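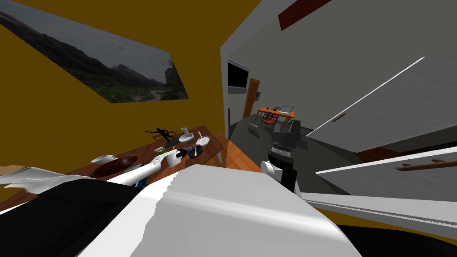 The Truvby cell is a simulated household workcell used to set up and test two-armed robots on table-clearing and tidying jobs. It was built at Flososstead by a small group led by Jeanine Dierckx, and it is looked after by Frans Stevens, who also wrote most of its upkeep notes. The cell exists only as software, yet it is maintained much as a real one would be, with a daily start-up routine, a fault log and a stock of spare parts (in this case, spare object models). It is one of the best documented cells of its kind, and a lovely thing to study for anyone curious about how a robot is made ready for work.

Layout

The cell is a furnished home. The main working area is a long wooden table with a reddish-brown top, set near a mustard-yellow wall. Crockery and kitchenware are laid out on it, among them a white cup on a plate, a mug, a round platter and a white frying pan. Beyond the table the room opens out to a desk with a laptop and a red chair, and there is a large white cabinet whose door can be opened. The robot has a left and a right arm, each ending in a white gripper, and its view of the table takes in a good part of its own body.

The object library is called Jansen and holds 174 models. Each has a mass, a friction value and a collision shape, and it is the collision shape that causes most of the trouble. Small dark objects are favourites for testing because they are hard to tell apart when they lie side by side.

Setting up

A full set-up takes 11 steps, the longest of which is arm alignment. The left arm is brought across the table and closed on a small object, then held still while the contact forces settle. If the numbers keep jumping, the gripper pads are set too stiff and must be softened before anything else is tried. The right arm is checked afterwards with its fingers pointing down, so that any error in the wrist shows up as a lean.

Stevens's notes insist on checking the arms one at a time. An early version of the routine moved both together, and a fault in the left shoulder was hidden for most of a February by an equal and opposite fault in the right - a wonderful bit of bad luck, and the reason the two checks were split.

Doors come last. The cabinet door is swung open and left there, and the hinge is watched for drift. A door that creeps shut by itself has lost its damping value, usually after an update.

Upkeep and repair

Routine care is done at 7 in the morning, before the first jobs are queued. The scene is reloaded from the master copy, the arms are sent to their rest pose, and the fault log is read through. The log had reached more than 2753 entries when it was moved to Grondov, the group's record-keeping tool, where it can be searched by joint, by object or by type of fault.

Three kinds of fault make up the bulk of the log:

Sinking. An object settles slightly into the table top. Cured by rebuilding its collision shape.

Slipping. The gripper closes properly but the object slides out on the lift. Friction is checked first, then mass.

Self-contact. An arm brushes the robot's own body on a long reach across the table. The reach limit is shortened in small steps until the warning clears.

Frying pans deserve a mention of their own. A short handle gives the fingers little to hold, and the weight of the pan twists it in the grip. Dierckx rebuilt the pan 3 times before it could be lifted level, and her worked notes on it are still the best introduction to the cell.

See also

Jansen object library
Grondov fault log
Gripper alignment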